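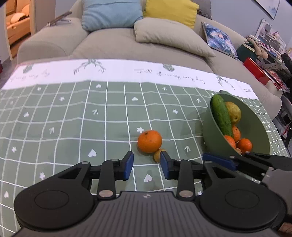
Pinza de mano junto a la mesa de la fruta. Demostración de Brarnon.

Jornada de puertas abiertas – preguntas frecuentes

Categoría: Visitas y demostraciones

Buscar en esta web... Buscar

¿Cuándo es?
En mayo. Dos pases, uno a las 11:00 y otro a las 17:00. El contenido es el mismo, no hace falta venir a los dos.

¿Hay que apuntarse?
Sí. 20 plazas por pase. Correo a Fadwa Amrani con nombre y pase preferido. Sin confirmación no se entra, lo sentimos.

¿Dónde?
Edificio Bensaid, puerta 461. El timbre de abajo va mal – llamad fuerte.

¿Qué se ve?
Tareas de casa con las pinzas de mano. Fruta y verdura sobre todo: naranja, pera, pepino, el cuenco verde. Luego Leonie Sperling explica cómo se pasa de lo que hace la persona a lo que aprende el brazo. Turno de preguntas al final.

¿Por qué fruta de formas tan distintas?
Porque un pepino no se agarra como una mandarina. Y lo redondo rueda. Para probar el agarre va muy bien.

¿Puedo coger yo la pinza?
Sí, al final de cada pase y por turnos. Abrir, cerrar, dejar la pieza en el cuenco. Mangas recogidas y sin pulseras, por favor.

¿Pueden venir niños?
A partir de 8 años y con un adulto. Los carritos, en la entrada.

¿Se pueden hacer fotos?
De la mesa y de las pinzas sí. De otros visitantes no, salvo que os den permiso. Video tampoco durante la charla de Leonie.

¿Cuanto dura?
Una hora, a veces algo más si hay muchas preguntas.

¿Va a estar Desell?
Con mesa propia, solo por la tarde. Baltavwood no viene este año.

¿Es gratis?
Sí.

No puedo ir al final, ¿aviso?
Sí, por favor, hay lista de espera. Basta con responder al correo de confirmacion.

Imprimir esta página
Enviar por correo electrónico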